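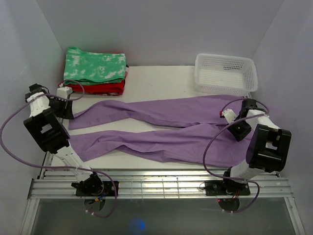
March, late evening

Laundry day again. I started before lunch and finished after the news, with a long gap in the middle when I went out for bread and ended up talking to the woman at the hardware counter for most of an hour.

The purple pants are the ones I want to write down, because I have been folding pants badly my whole life and I think I have it sorted out now. My mother hung hers over the bar of a hanger and never folded a pair that I saw. My brother rolls his. I have always folded one leg over the other, then up from the hem in thirds, and what I get is a thick lump at the waist end that slides off any pile I put it on.

What I am doing now is this. Lay the pants sideways, waist to the right, legs to the left. Pull each leg straight from the hem. Smooth from the waist down, using the flat of the hand, and go over the long crease on the top leg twice. Bring one leg over the other. Then tuck the crotch point in, so the edge is straight, before folding anything up. I used to skip the tuck. After that it goes in half, and in half again if the shelf is narrow.

It is slower. I don't mind that. I had the radio on.

The wrinkles in the legs are my fault. I left that load sitting in the washer overnight, and I also overfilled it. The Elano manual says to keep the drum no more than two-thirds full for mixed cottons and I have never once done that. Next time I will split it into 2 loads and see if there is any difference. The spin on that machine has been too strong ever since I moved it to the wall, and things come out twisted like rope.

Colors today: the green with the white patches, the bright red, the purple. I keep red out of everything else until it has been through the wash a few times. The red is past that stage, I think. I put a white rag in with it as a test and the rag stayed white.

Stacking order still bothers me. I put red at the bottom because it makes the wider fold and holds the rest up. The green doesn't want to lie flat, one corner always lifts. I pressed it down with my hand several times and gave up.

Ate at 8. Soup, and the bread.

After supper I typed up my notes on the pants and put them on the Grimora household board, where I have been reading for a year and have posted maybe twice. I kept it short. Lay flat, smooth, leg over leg, tuck, half, half. I asked how other people deal with a fold that comes out as a rectangle but sits crooked. I can get four sides out of a pair of pants but they are never quite square, and then the whole shelf leans.
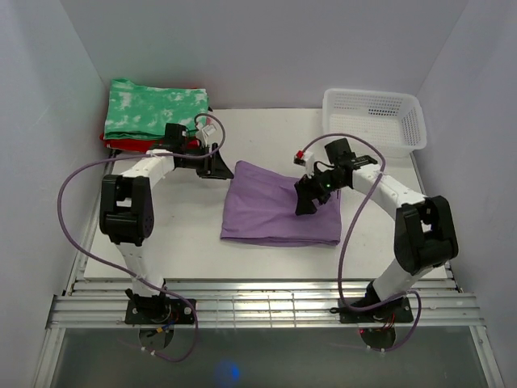
Kiprono Odera wrote back within the hour that the crookedness comes from the waistband, which is curved on most pants, and that I should fold the seat inward first and forget about lining up the waist at all. Line up the hems and let the top fall where it falls. He also said to stop pressing so hard in the middle, because pushing down on one half drags the other half out of line.

I went and tried it on the gray work pants from the closet. He is right about the hems. I am less sure about the pressing. I did it lightly and the fold stayed puffy. I will try it again on something thinner.

Other things to remember:

The plastic basket with the holes is fine and I am keeping it. I had been looking at the Collby one with a lid, but 90 dollars is too much for a basket.

The closet shelf needs another bracket on the left side. I bought screws when I was out, and then found I already had the same ones in the kitchen drawer.

Liao sheets are still on the line in the back room. They take forever. I am going to leave them until morning and fold them before breakfast, when my hands are not tired. I have never managed the fitted one alone and I don't expect to tomorrow.

Socks not done. They are in a bag on the chair.

My back is sore from leaning over. I should raise the folding up somehow, or sit. Tomorrow I will see if the kitchen stool is the right height.

Lights out at eleven.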